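4.2 Workspace rules and what they leave out

Most shared checklists for tabletop arms read as if the arm were alone in the room. The Zerkwood guideline, which we adopted in September for lack of anything better, gives 10 clauses to joint limits and 2 to the table. We doubt that balance. In the log we kept at the Rasell bench, 391 entries record an interruption of some kind, and 83 of them name a cable, a tool or an item left within reach. Joint limits come up far less often. The guideline does ask for a "clear working area", but it never says how far that area extends or who decides that it is clear.

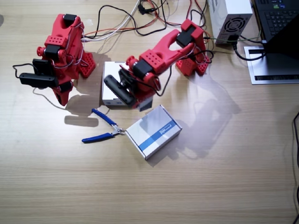 Figure 3. Two-arm bench with cartons, hand tool, power supply and wiring on the same desk surface.

A reviewer from Quintana objected that housekeeping is a matter of habit and has no place in a standard, and that a longer rule would simply be signed and ignored. We take the second half of this seriously -- our own sign-off sheets were often filled in after the session. The first half we find harder to accept. Arms light enough to share a desk with a laptop and pliers will be used that way, whatever the document assumes.

The Stullov draft goes further and asks for taped boundaries and a fixed cable route. Its authors report fewer stops, but they changed the operators and the task in the same month, so we can't say what the tape did. Until someone tests the two rules separately, we would treat the draft as a reasonable guess. For the trials in Section 5 we kept the cable route and dropped the tape.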